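Research > Home Robotics > Workshop Builds

3.2 Recording with the hand-held gripper

The gripper was built in a shared workshop at Trasstead by Olszewski and Arumugam. Two fingers carry blue textured pads and close on a linkage of black arms. Recording took place in a bedroom, with dark clothing handled over a bed.
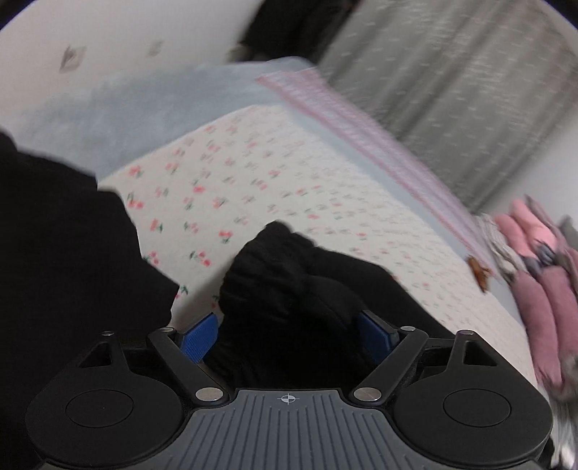 We kept 900 clips of cloth handling - almost all of them short. Soft items fold differently at each grasp, so no clip was treated as a repeat of another.

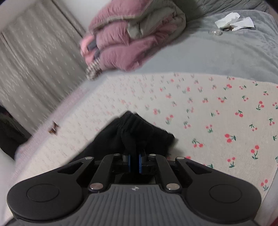 Figure 2. Black sock held between the blue finger pads, above a cherry-print sheet.

Pad wear was checked after every session.

5 shares | 2 comments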